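Irja Hyvönen
June · 2 min read

OK, thread on sourdough rye, because my fourth loaf finally worked and I can't stop talking about it!

I fed the starter at 7 a.m. with 124 grams of dark rye flour and the same of water, then left it on top of the fridge till lunch. It smelled like green apples (good sign!).
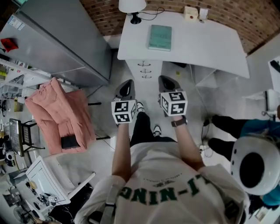

Next, 300 grams of flour, a big pinch of salt, a spoonful of molasses. Rye dough is basically wet cement, so don't try to knead it. Stir, scrape, tin, done.

Marjatta Ojala told me to add caraway and she was so right. Toast the seeds first!!
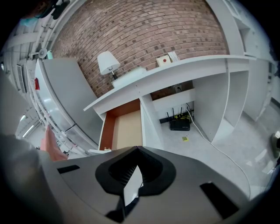

Then the hard part, waiting a whole day before slicing. I made it to breakfast. Butter, cucumber, lots of pepper. Starting another one tonight!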